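What Is the Internet of Things?

You have used the internet to watch a video or look up a fact. But people are not the only ones using it. Plenty of ordinary objects use it too, and they do it without anyone typing a word. All these connected objects together are called the Internet of Things, or IoT for short.

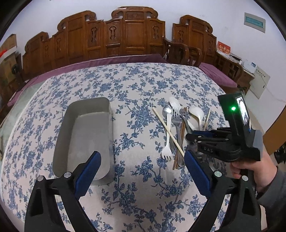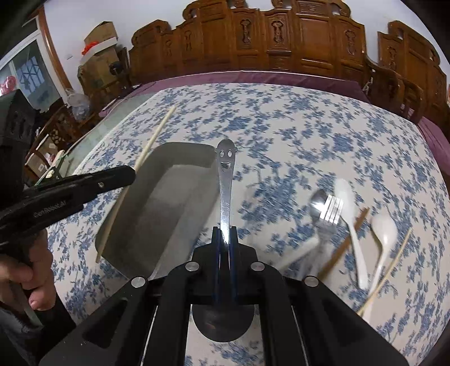 Think about everything in a home. A spoon is not connected to anything, and it does its job very well. A doorbell, a lamp or a thermostat can be connected if somebody puts three small parts inside it.

The three parts

The first part is a sensor. A sensor notices one thing about the world. It might be heat, light, movement, sound or how damp the soil is in a flowerpot. Your body has sensors too. Your skin can tell that bath water is too hot.

The second part is a tiny computer, often smaller than a postage stamp. It reads the sensor and decides what to do with the number it gets.

The third part is a radio. It sends the number somewhere else, usually through the Wi-Fi in the building. The radio can also receive messages, such as "turn on" or "turn off."

A town that listens to its trash cans

In the town of Basham, the trash cans in the park have sensors under their lids. Each sensor sends out a sound too high for people to hear and measures how long the echo takes to come back. A quick echo means the trash is piled up near the lid. A slow echo means there is still room.

There are 31 of these cans. Every morning at 5 the truck driver gets a list of the ones that are nearly full, and the truck goes only to those. Before the sensors, it stopped at every can, even the empty ones.

The town of Filtumton does something bigger. It has 3,000 streetlights that dim late at night and get brighter when a person or a bike comes near. If a bulb burns out, the light sends a message to the repair shop.

How do things understand each other?

Suppose a lamp speaks one computer language and the switch speaks another. The switch says "on" and the lamp does nothing. To fix this, companies agree on rules for how messages are written. These rules are called standards. With a good standard, a Weerakoon switch can turn on a Hotska lamp, even though different companies made them.

Is it safe?

A connected thing can collect facts about you, like what time you go to bed. Those facts should be kept private. Connected things also need strong passwords – "1234" is a bad one – and updates that fix mistakes in their programs. Ask an adult before you connect a new toy or gadget at home.

Try this

Walk through one room with a pencil and paper. Write down each thing that plugs in or uses batteries. Put a star next to the ones that connect to the internet, and ask an adult if you are not sure. Then choose one thing without a star and decide what sensor you would give it. What would it measure, and who would it tell?

Words to know

Sensor: a part that notices or measures something.
Standard: a set of rules that many companies agree to follow.
Update: new instructions that fix or improve a program.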